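Fingertip pads wearing out on hand-held gripper, replace or re-glue?

Posted by geum_bench in Tools & Fixtures

We run a hand-held two-finger gripper and the count on it is 1,791 grasps. The left pad is getting ragged. The Allico seller says pads are good "for life" and wants 44 dollars a pair. Whose life? Has anyone glued one back into shape and had it hold?
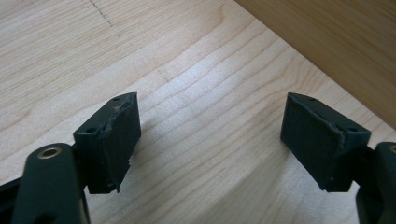

Glue is what I tried first, and I don't trust it. Superglue dries hard and the pad slips on anything smooth. Yours is past that anyway: the lower edge on the left one is torn, with a pointed bit hanging off it, and the right one only has a small chip at the corner. Swap both or they won't close evenly. Then check the arm fasteners for play before you blame the rubber, if it even is rubber.
Sang-wook Maeng

Just trim it with a razor and keep going. Mine did 6 more weeks. 44 bucks is a joke.
arnport_dan

Trimming is fine until the loose bit ends up under a part. I'd want to know what tore it. Close the fingers slowly 30 times on nothing and see if the bottom edges rub. If they do, new pads will go the same way.
Nuneo_tech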